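We use cookies to give you the best experience on our website. Accept all | Manage settings

Reading time: 3 minutes

Clokeo shared workshop opens its robot table project to all members

Members of the Clokeo shared workshop have completed the first stage of Endale, a home-scale project in which a robot arm learns to clear and sort things on a round table. From August, every member of the workshop can take part, also those who never wrote a line of code before.

The project was started by Liya Araya and Mansa Ametepe, who met at the evening electronics course of the workshop. Their wish was simple: a helper for the table where members leave tools, dishes and safety equipment at the end of the day. As a real arm is expensive and can break things, the group decided to build everything first in simulation. The room, the table and the objects were modelled on an ordinary computer in the back office, mostly between 7 and 10 in the evening.

"We wanted that people can make mistakes without fear," says Liya Araya. "In the simulator, a plate falls on the floor, you press one key and you begin again."

The simulated table carries things of very different shape. There is a respirator mask with two filter cartridges, a roll of paper towel, a shallow plate with a painted pattern and a big blue ball with white clouds on it. The arm is a model from Franka Emika with a gripper of two fingers. The group has chosen the objects on purpose, because each one asks for a different way of holding. According to the team, the mask is the most difficult, as its straps leave few good places for the fingers.

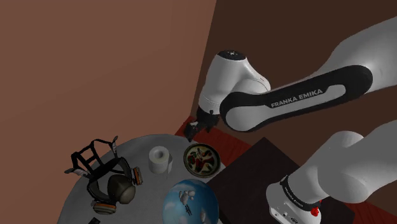

What was built

In the first stage, the members prepared 20 different arrangements of the table and ran 197 attempts with the arm. The control program, named Tromix, was written by Nuria Tilahun together with four other members. It plans the way of the arm above the table, lowers the gripper and decides how wide the fingers must open. All attempts are saved, so that a new member can look at them later and try to do better.

The work was not always quick. For over five weeks the plate gave trouble – the fingers came down too flat and pushed it away. Letay Teshome, who makes the 3D models, finally corrected the height of the rim, and the grasping became more regular.

What comes next

In the next stage, the group will build a real table of the same size in the workshop. The tabletop and the stand will be made by members in the wood room, with material given by the local supplier Arnusen. Tsehay Moges will lead the building evenings. Places are limited to five persons per evening, and beginners are welcome.

The simulation files and the building notes are free for members and can be asked for at the front desk.

About Clokeo

Clokeo is a shared workshop with rooms for wood, metal, textile and electronics. It is run by its members and is open every evening.

Press contact: Mansa Ametepe, Clokeo shared workshop

Subscribe to our newsletter and receive our news by email. You can unsubscribe at any time.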